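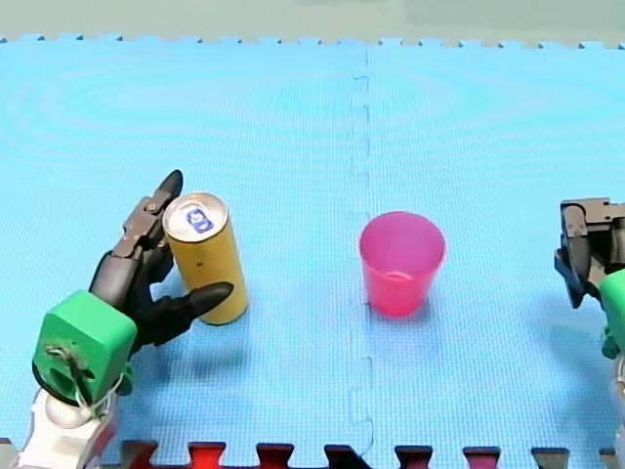 Zestasside is a savings app built on sinking funds, and I've been running our household money through it for three months. Quick version — I like it, I'm keeping it, parts of it drive me nuts. If you haven't done sinking funds before: you take the bills you know are coming (car tags, holidays, the dentist, summer camp) and put a little toward each one every paycheck so they don't flatten you. Zestasside calls each of these a "side." The sides work a bit like foam play mat tiles, the light blue kind with the puzzle teeth. Separate pieces, you can pull one out and swap it, but lock them together and it's all one mat with a seam in it. One savings account at the bank, lots of little labeled pieces in the app.

Who's writing this: two kids, one mortgage, one steady paycheck and one that comes and goes. Not a financial pro. Paid for the app myself, no deal with them.

Setup

Took an evening. Would've been shorter but our bank is Uder and the link kept dropping at the last screen. Tried it on the phone, no. Tried it on the laptop, worked right away. So do it on a laptop if you bank there.

After that it asks what bills you expect and when. You type a name, an amount, a due month. It does the division and tells you what to put aside each payday. You can round up. I rounded up everything, which felt great until I saw the total. Went back and un-rounded most of them.

It does not move money on its own unless you turn that on. I left it off the first month just to watch what it wanted to do. Glad I did. It had counted a refund from the pharmacy as income and wanted to split it up between camp and car tires.

What it costs

$40 a year. No monthly option that I could find. There's a free level but you only get 2 sides, and that's not enough for anybody with a car and a kid. Free trial is there, it asks for a card up front, put a reminder in your calender.

Is $40 a lot for an app that does subtraction? Kind of. I did this with a notebook for years and the notebook was free. But I quit the notebook every spring, like clockwork, and then August would come around with school clothes and fees and I'd put it all on the card. One August of card interest and the app's paid for. That's my math, yours may be different.

What I like

The payday screen. Best thing in it. Check lands, you get one screen, every side listed, the suggested amount next to it. Change any of them, hit done. I do it standing in the kitchen.

The "borrow" button. You can take from one side to cover another and it keeps a note of what's owed back. We took from holidays to fix the water heater. It's been nudging me to put it back ever since, little gray line at the bottom, not pushy. With the notebook I'd have just forgotten and wondered in December where it went.

Joint view. My spouse sees the same thing I see. Fewer conversations that start with "did you move the money." Worth a good chunk of the fee right there.

The goal bar for the emergency fund. Ours is set at $2,000, which I know is small, everybody says you want months of expenses. Fine. We had nothing, so 2,000 was the number. The bar fills in slow and I check it way too often.

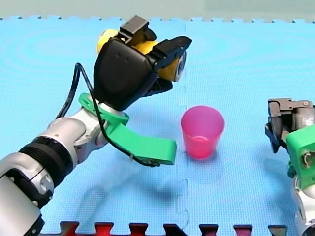 Pink cup on the blue foam mat.

What I don't

Search is bad. You can't look up an old transaction by amount, only by name, and the names come over from the bank as gibberish. I wanted to find one check I wrote for a field trip and ended up scrolling.

No real way to handle income that jumps around. You can tell it "irregular" but all that does is turn off the suggestions, so you're doing the math yourself, so why am I paying. Workaround: I set it up on the steady paycheck only and treat the other one as extra. Goes on top when it shows up. Works ok. If all your income is irregular I'd think hard before buying this one.

Kids' sides are half finished. You can make a side for a child and give it a picture and a color, and they can look at it on your phone, but there's no way to give them their own login. My older one wanted to see hers on the tablet. Nope. She's gone back to a jar.

Reports. There's one chart. It's a pie. I don't need much more but I'd like to compare this month to last month, and you can't, you have to export it to a spreadsheet. The export also drops the notes you typed, so anything you wrote about why you borrowed from a side is gone from the file. Wrote to support, they answered the next morning and said it's on the list. Nice people. Still on the list.

Versus the others I tried

Rorard — used the trial. It's more of a full budget, every dollar gets a job, every grocery run gets a category. Much better charts. If you like that kind of thing it's the stronger app, no question. I lasted until the second grocery trip. Too many taps. It also costs more than I wanted to pay for something I was going to resent.

The Perić planner — paper, spiral bound, has a sinking fund section in the back with boxes to fill in. Really nice paper. A relative uses it and swears by it. If you're the person who keeps up a paper planner, buy that and skip the app, you'll be happy. I'm not that person, see above re: notebook.

Separate accounts at the bank — this is the free answer and it's a decent one. Uder lets you open extra savings accounts and nickname them. We did that for a while. Trouble for us was transfers took a day or so to show and I'd lose track of what was where. Ask your own bank what they charge for low balances before you open a pile of them.

Few tips if you get it

Start with 3 sides. Not more. I started with a long list and every one of them got an amount so tiny it was silly. Car, school, holidays. Add the rest once those have something in them.

Put the due month a month early. If camp money is due in May put April. Saved us once already when a deposit deadline got moved up.

Don't link the checking account you pay bills from untill you've watched it for a month with auto-move off.

Turn off the weekly email. It's the payday screen again but worse.

Check your bank's app too, now and then. Zestasside shows what it thinks is in there and it can lag behind over a weekend. It tells you this in tiny print. I'd have made that print bigger.

Would I buy it again

Yes. Steady paycheck, bills that sneak up on you, sick of starting over every spring — get it, pay for the year. Mostly freelance, or you want to see where every dollar went, get Rorard or make a spreadsheet. And if they ever add kid logins I'll come back and bump the score up.

Score for now: 3 and a half out of 5. Renewal's in the spring, will update this if the export gets fixed.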